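Notebook - events bench, chamber mixer prep
Tuesday, started 4:15 pm

Back room of the Chamber office, working out the After Hours mixer at Leone. Writing it all down this time so the spring version of me doesn't have to reconstruct it from receipts and a parking map with soup on it.

Where things stand

Leone has confirmed the upstairs room and the deck. They have not confirmed the deck heaters, which they describe as "available," a word that can mean anything from "switched on" to "in a barn." Asked again by email. If no answer by tomorrow I'll walk over and look sad near the host stand.

Mailing list stands at 1551 after the merge. Replies so far: 94. Last fall a good third of the yeses stayed home and were replaced by a fresh batch of people who had never replied to anything in their lives, so the number came out fine by accident. I am planning food for the number on the sheet and leaving the accident to do its work.

Name tags

Tried the new label stock from Skaltis. Prints clean, peels clean, and then lets go of a wool blazer after a few minutes of ordinary standing. Stuck one on my own jacket at lunch and found it later on the underside of the stapler. Denim holds. Fleece holds too well and takes some of the fleece with it. Since half our members dress like bankers and the other half like they just came off a boat, I'm going back to clip holders for everyone and saving the labels for the prize bags.

Type size: first name big, business name small. We did it the other way round in the spring and people spent the evening addressing each other as Flooring.

Check-in trial

Ran the check-in table two ways, with colleagues playing members.

1. One line, alphabetical list on paper. Slow, but everyone understood it. Pen went missing almost at once. Tie the pen down.

2. Two lines, A to L and M to Z, with the tablet on the second. Faster on paper (so to speak). In practice people stand in the line with their friends in it and then look hurt when they're sent to the other one. The tablet also logs itself out if you talk to somebody for too long, and talking to somebody is the whole job.

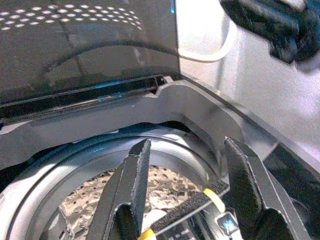 3. One line, two people behind the table, both with the full list. Best of the lot. The second person hands over the drink ticket and the clip holder while the first one is still scrolling. Going with this. Print two copies, and one more for when a copy gets used as a coaster.

Program

Doors at 5:30 pm. Welcome at 6, kept to 5 minutes by means of a visible kitchen timer, which I have tested and which is extremely rude. Good.

Sponsor remarks: Flurkora first, then Ponier. Ponier asked to go last "for impact." Flurkora asked to go first so they could get to the buffet. I have seldom had a scheduling conflict solve itself so politely. Neither gets slides. Leone's projector lives behind the bar and I would like it to stay there.

Raffle at 7. Two tickets per person at the door, with more for anybody who brings a guest. Prizes in hand: the Ponier gift basket, a sunset paddle for two, and a car wash book that I'm fairly sure has been in circulation since before I started. Check the expiration date before it goes on the table.

Icebreaker

Dropped the bingo card. "Find someone who has been to Portugal" produced one very tired man from the travel agency and a queue. Replacing it with a map of the county on an easel and a box of pins, put one where your business is. Tested on the office. People stand in front of a map and start arguing about back roads without being told to, and that is networking as far as the annual report is concerned.

Bring the corkboard backing. The first attempt was foam core on its own and the pins came out the other side into my hand.

Still open

Heaters (see above, see barn).
Parking - the lot behind Leone is shared with the yoga studio, and their 6 pm class arrives early and holds its ground. Ask whether we can use the bank lot after closing.
Vegetarian count. The form had a box for it. The merge ate the box. Resend to the yeses only, with a short subject line.
More clip holders, if the bag in the supply closet turns out to be all lanyards again.

Stopped 6:40 pm. Pen still missing.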